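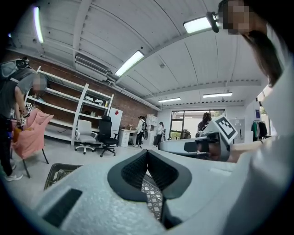

Hand-held grippers in use, one with its marker card on top.

Buy the spares first

Most equipment plans for hand-held gripper work are written backwards. The gripper is priced to the penny, the computer that stores the recordings gets a line of its own, and everything else goes into a row called sundries. I have reviewed plans of this sort for Stedley for several years, and my view is that the sundries row should be written first and the grippers fitted into whatever money is left.

The reason is in how the parts fail. A gripper body is a printed shell with very little in it that wears. The finger pads are soft and they do wear. Marker cards get bent, scuffed and handled with greasy fingers, and a marker that reads badly spoils a recording without stopping it, so the fault is found at the end of the day or later. Cables fail at the connector. None of these parts costs much, but any one of them will take a station out of use.

At our Istitz site the first order was for grippers and nothing else. The finger pads that came fitted were treated as permanent. When the first pair split, the replacement took 11 working days to arrive, and the station it belonged to did no work in that time. The pads cost less than the postage. The idle station was charged to the project at the full rate, and that charge appears nowhere in the equipment budget, which is why the same order was placed again the following year.

My rule is 3 sets of pads and 2 sets of markers for every gripper, bought on the same order and kept in the same room. A set on a shelf in another building is no use at ten in the morning.

The second point is the room. Planners tend to allow for a table per station and forget that a person needs space to stand over it, lean, and turn with a tool in each hand or one tool in both.

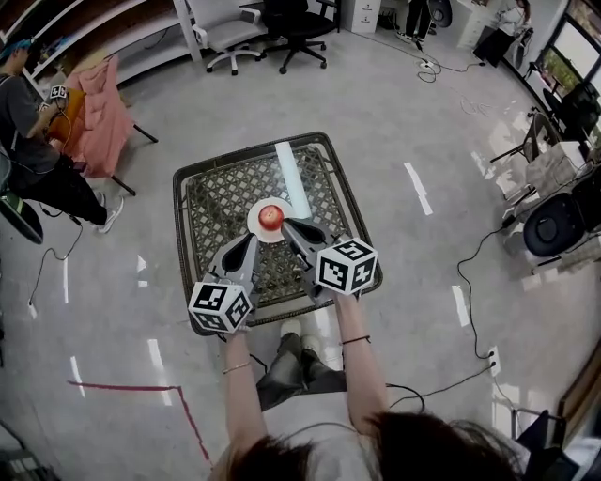

Floor area should therefore be worked out from reach and cable length, with the table as the smallest part of the sum. Sockets come next. If the nearest one is across a walkway, the plan needs a cable cover or a new socket, and the new socket is nearly always cheaper over the life of the project. Floor tape should be on the list as well. It fixes where things go, it is cheap, and it has to be renewed.

Test objects are treated as free because somebody can bring a plate from home. They are not free. A plate that has been swapped for a slightly larger one changes the task, and fruit has to be bought every week. We now allow 900 pounds a year for objects and crockery at each site, and we spend it.
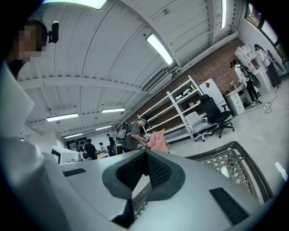 Onuoha Review of Plant and Equipment - page 11

Worn equipment needs its own line. If the operator carries a pack or wears a camera on the head, then straps, clips and padding are consumables and should be priced as such. Fit also matters. One size of harness bought in bulk is a saving on paper, and the cost returns as shorter sessions and more breaks. Order a mixture and expect to order again after the first month.

The usual objection is that a small team cannot afford all this before it has shown any results. I accept that money is short. The answer is to buy fewer stations. Two that run all week will give more usable recordings than three that take turns waiting for parts, and the smaller number needs less floor, fewer sockets and fewer people to train.

There is a weaker objection, put to me by the purchasing office during the Loko project, that spares go out of date when the design changes. Some do. Pads and markers change less often than bodies, and the loss on a box of old pads is small enough to write off in the same quarter. I would still keep the order for cameras as late as possible, as those do change, and I would not hold spare bodies at all unless the supplier has stopped making them.

For the coming year I have asked that plans reach me with the spares list at the top and the lead time written beside each item. Plans without lead times will be sent back in July with the rest of the returns.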